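Shoelaces and Lacing

A shoelace is a cord that pulls the two sides of a shoe together over the top of the foot. You already knew that, so I'll try to make the rest of this entry worth your time. I've been keeping these pages on shoes and clothing for nine years now, and laces get me more mail than anything else I've written up (buttons come second, a long way back).

Parts of a lace

The long woven part is the body. The stiff bit at each end is the aglet, and it's there so the lace goes through the hole without splaying out like an old paintbrush. Aglets are mostly plastic these days, though metal ones turn up on dress shoes and on boots. If you lose one, a dab of clear nail polish or a turn of tape will get you by for a good while.

The holes are eyelets. Some are just punched, some have a metal or plastic ring, and plenty of sneakers use fabric loops instead. Under the laces sits the tongue, which keeps the cord from digging into your foot and fills the gap when the shoe is open.

Flat, round and oval

Flat laces are the usual thing on sneakers. They lie nicely and they hold a knot well because there's a lot of surface rubbing on itself. Round laces look neater on leather and often last longer, but the slick ones come undone if you so much as look at them. Oval laces sit between the two, and I like them best for running.

Color is up to you! Laces close to the color of the shoe, cream on cream for instance, make the whole thing look calmer, and they're the default on most light canvas and mesh pairs.

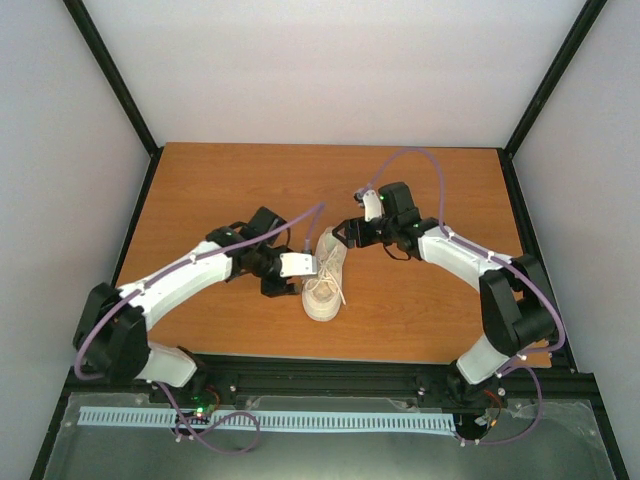

Lacing patterns

Criss-cross is what almost everyone uses. You start at the bottom pair of eyelets, with the ends coming out evenly on both sides, and work your way up, crossing each time. It's quick and it spreads the pull fairly evenly over the foot. Straight bar lacing runs the visible part of the lace flat across and hides the rest underneath. It looks very tidy on an oxford and it's a pain to tighten.

Then there's the heel lock – some people call it the runner's loop – where you feed each end back into the top eyelet on its own side to make a small loop, then pass the opposite end through it before tying. If your heel slips, try this before you buy new shoes. My friend Hajnalka Virág talked me into it one August on a long hike and I've laced my walking shoes that way ever since.

The bow

A regular shoelace bow is a reef knot with the last step made in loops, so it opens when you pull an end. The trouble is that many of us tie it as a granny knot without knowing. You can check yours: if the loops lie across the shoe, you're fine. If they twist around and point toward your toes and ankle, you've got a granny, and it'll work itself loose. The cure is to reverse the first half of the knot, going left over right if you normally go right over left. It feels wrong for a week.

Santosh Semwal wrote in to say that a double bow is simpler and he can't see what the fuss is about. Fair enough.

The collar and the pull tab

Lacing can't do much for you if the back of the shoe is in bad shape. The collar is the padded edge around the opening, and it's usually the first part of a sneaker to fray, mostly from people jamming their feet in with the laces still tied (guilty). A lot of low-cut shoes have a small tab at the heel to pull on. Use it, and loosen the top of the laces first.
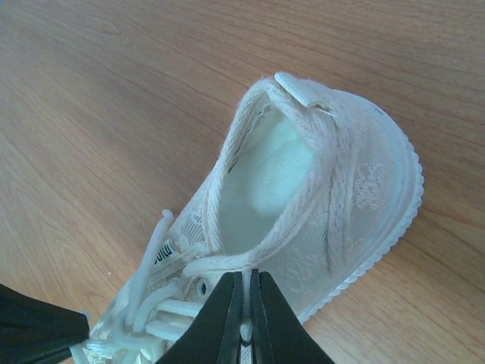
Opening, padded collar and heel tab of a white low-cut shoe.

Washing

Take the laces out and wash them apart from the shoes. Warm water and dish soap in a bowl does it for cotton, and an old toothbrush helps with the spots where they crossed. I hang mine over a doorknob to dry. White ones never come back quite white, and at some point a new pair is the cheaper choice.

See also: eyelets, aglets, insoles, boot hooks

Last edited 2020-04-14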